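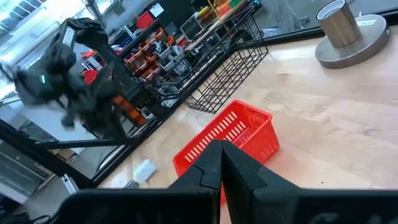

Pre-purchase inspection checklist: bench arm cells
Site: Fusham workshop
Inspected by: Willy Dekker
Date: 13 January 2018
Purpose: to decide what must be fixed, replaced or budgeted for before a second cell is ordered from Tasdale or Kairys.

Mark each line OK, FIX, BUY or N/A. Comments are to be written so that purchasing can price them without a site visit.

Section A. Bench and work surface

A1. Bench level and not rocking under arm motion: OK
Checked with the arm stopped and again at low speed.

A2. Surface sound, no splinters or lifted boards: OK
Timber top. Wipe-down only, no solvent. If the second bench is ordered in laminate the grip trials will need repeating, so ask for timber again and note any price difference on the quote.

A3. Bench clear of scraps and loose bits before a run: FIX
There is a crumpled white scrap on the top near the frame edge and a small grey item beside it. Clear both. Add a bin at the operator end. No budget line needed, take one from stores.

A4. Frame edges protected where staff lean or reach across: BUY
Edge trim for the black metal frame, both benches. Get it cut to length by the supplier.

Section B. Arm and gripper

B1. Gripper fingers free of chips and play: OK
Two-finger type. Spare finger sets are not held on site. See F2.

B2. Covers on arm segments secure through full travel: FIX
Cover at the second joint has ridden up. Refit and recheck. Kairys include a spare cover in their price, Tasdale charge for it.

B3. Status light visible from the operator position: OK
Green light on the side of the arm can be seen from the stop button. Keep the same arrangement on the new cell.

B4. Cables clipped clear of joints and walkway: FIX
Clips are missing on the floor run. Allow one bag of 12 per cell.

B5. Emergency stop tested: OK
Tested twice. A second stop on the far side of the bench is wanted before both arms run together. BUY, quantity 2, one for each cell.

Section C. Baskets and fixtures

C1. Baskets undamaged, rims smooth: OK
Red plastic slotted basket is fine for the current trials. The black wire mesh one is also sound. Order more of the plastic type only, as the fingers catch less on the slots than on the mesh.

C2. Baskets sit fully on the bench: FIX
The mesh basket is partly over the far edge. Move it in. Stops or a low rail along that edge would settle the matter. Damska have quoted for a rail and it can go on both benches.

C3. Stainless steel item on round base, stable when knocked: OK
Labelled on the base. Copy the label details to the asset register before anyone wipes them off.

Section D. Storage and surrounds

D1. Small-parts bins within reach but outside arm travel: FIX
Orange and red bins are on the shelving behind the bench. Reaching them means passing the arm. Staff are to restock with the arm stopped until the layout is changed. Shifting the shelving costs nothing but a morning. It should be done before the second cell arrives, not after.

D2. Tools returned to their own shelf: FIX
Tools and parts are mixed. Shadow board to be priced, low priority.

D3. Glare from window: BUY
Strong daylight comes in at one end and the wrist camera washes out there. Blockout blind, one window. Measure before ordering.

D4. People kept clear of the far side during runs: OK
Glass panel in place. Floor marking to be extended when the second cell goes in.

D5. Floor free of trip hazards: FIX
Small white object on the floor below the bench edge. Pick up. Sweep at each changeover.

Section E. Power and air

E1. Spare outlets for second cell: BUY
None left on this circuit. Electrician to quote for 6 outlets. This is the item most likely to hold up the install, so it goes out first.

E2. Compressed air: N/A
Electric grippers only.

Section F. Budget notes

F1. Minor items (edge trim, clips, bin labels, blind) come to $862 on current prices, freight included. Approved from the maintenance line.

F2. Spare finger sets: ask both suppliers for lead time as well as price. The last set took until November to turn up and the cell sat idle for part of that time.

F3. The rail, the second stops and the electrical work are capital and go in with the cell order. Do not split them out.

F4. No purchase order for the second cell until B2, B4, C2 and D1 are signed off.

Outstanding items to W. Dekker. Reinspect after the shelving is moved.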